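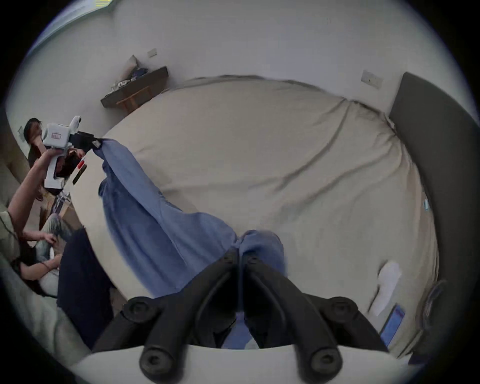
Gristen is a small laundry and folding service based in Barnlow. We opened in March with one washer and two regular households, and we now look after 113 homes between Barnlow and Plaltach. Most of our work is everyday clothing and bed linen. Folding is done on whatever large flat surface is at hand, and a wide bed with a plain sheet does very well. A light blue garment like this one is pulled out on the diagonal from both ends before the first fold is made.

Our office is at 1841 Polishchuk Road. We handle around 400 pieces in a normal week. Shirts and pants are folded flat unless you ask for hangers. Socks are paired. We do not take leather, fur or wedding dresses.
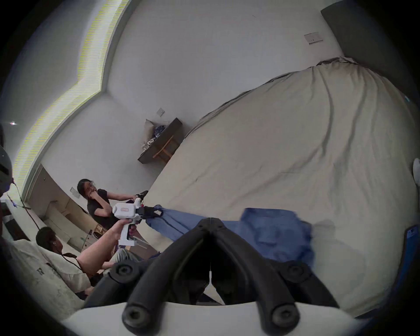 Stretching out a light blue garment on the bed.

Pickup is free inside Barnlow. Plaltach customers pay a small charge by distance. Please empty all pockets and tie the bag shut. New customers can sign up at the office or by phone.

Page updated 17 November 2025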